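Burholm Gingham Wipe-Clean Table Cover
Item 1749
Supplied by Brudero Contract Housewares

The Burholm cover is a glossy gingham tablecloth intended for kitchens, dining rooms and shared break areas. It is offered to schools, residential homes and training kitchens, as well as to private households, and may be ordered singly or in packs of 4.

Fabric and finish

The upper surface has a smooth, shiny coating that resists everyday spills. Crumbs and sauces may be removed with a damp cloth and mild soap. The backing is soft and helps the cover stay in place while a table is being set or cleared. Bleach and scouring pads should not be used, as they dull the gloss.

Sizes

Covers are cut to fit round, oval and rectangular tables. The standard drop is 30 cm on all sides. Tables up to 300 cm long can be fitted from a single piece — longer tables require two pieces with an overlap. Customers ordering for rounded tables are asked to supply the width at the widest point and a paper tracing of one corner.

Colors

The pattern is available in the Quintana range (blue and white) and the Clivora range (yellow-green, pale green and white). Small differences in shade may occur between rolls. Orders for several tables in one room should therefore be placed together. Dark items such as brown chopsticks show up clearly against the Clivora squares, and many dining rooms choose it for that reason.

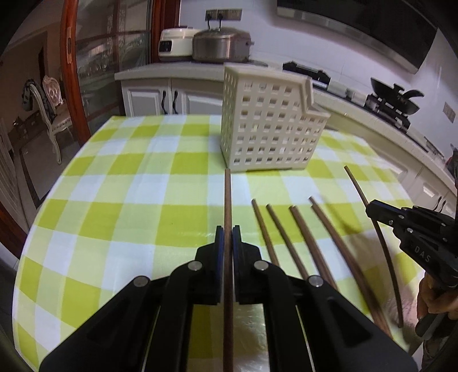 Care and storage

New covers arrive rolled. Fold lines, where present, will relax after a day or so on the table. Hot pans must be placed on a trivet. For storage, wipe the cover, let it dry fully and roll it with the pattern facing outward. It should not be ironed or tumble dried.

Ordering

Fabric samples are sent free of charge on request. Questions about sizes and cutting should be addressed to Glenys Gittins, Contract Sales. Requests for replacement covers are handled by Keisha Calloway, Customer Accounts. Orders received before noon are cut the same working day.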